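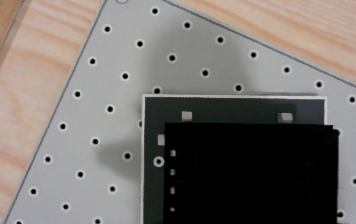

The Patience of Square Things

Octavio Yupanqui likes to talk about the last quarter inch. He can get through the rest of a robot's day in a sentence or two (it reaches out, it closes its fingers, it comes back), but ask him what happens between a part being nearly where it belongs and being where it belongs, and you had better have brought a sandwich.

I hadn't, the July morning I went to see him, and he was kind enough to share his. Octavio leads the planning team at Fillurero, a small software company on the second floor over a bicycle shop, and for more than 14 months he and his colleagues have been teaching a simulated arm to pick up flat, square, thoroughly unglamorous parts and put them down again. The whole room they work in is rendered: the table with its long wavy grain, the plank floor, the rail along the walls. The planner is called Castaño. It decides where the arm should go and by what path, and it hands that path to a controller called Selen, which worries about how hard to push once something starts pushing back.

"Planning is the optimist and control is the pessimist," Octavio told me, pouring coffee into a mug that had clearly lost an argument with a dishwasher. "You want them both in the room, and you want them talking."

For a long while they weren't talking very well. In the early versions Castaño would lay out a lovely path, smooth as a ribbon, and stop caring the moment the gripper reached its goal. Selen would take over cold, with no idea which side of the part had been held more tightly or how sure anyone was of its angle. A flat square is a sneaky shape for this sort of work. Turn it a quarter of the way around and its outline looks the same, so the perception code can be perfectly confident about the edges and still have the part facing the wrong way.

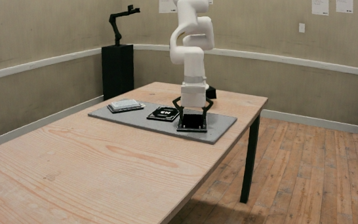 The fix they settled on is a plain one, and I confess I was fond of it right away. Castaño now passes along its doubts. Every path goes over to Selen with a little packet of numbers saying how uncertain the planner is about position and about rotation, and Selen slows down or loosens up to match. When the doubts are large, the arm comes down gently and feels for contact before it commits. When they're small, it just gets on with things.

They tested the idea on a set of 2,510 simulated placements, varying the light, the starting angle and the friction. Octavio keeps the failures in a folder of their own and goes through them the way other people go through old vacation pictures, with a good deal of pointing. There was a week when 33 of them traced back to one rounding mistake in the grasp code, and he still winces when he tells it. 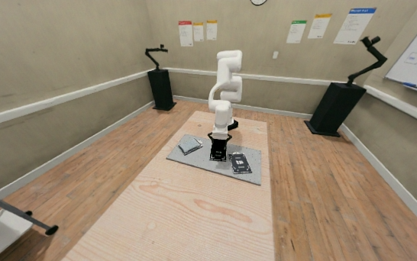
He's also very particular about replay, the part of the toolchain he wrote himself. Any run can be stopped, wound back and started over from the same instant with a single setting changed, and the new path is drawn over the old one so you can watch the two drift apart. We spent most of an hour on one approach, Octavio nudging the speed limit down to 80 percent and then back up, and I found myself leaning toward the monitor as if that might help!

The next release, Plaltness, will let Castaño change its mind partway down if the camera estimate shifts. That sounds simple enough until you consider that the fingers may be on either side of something by then, and backing out needs a plan too. Two of the engineers think the arm should always retreat to a safe height first. Octavio thinks that wastes time, and wants it to correct itself on the way. They were still at it, quite cheerfully, when I went down the stairs to find my car.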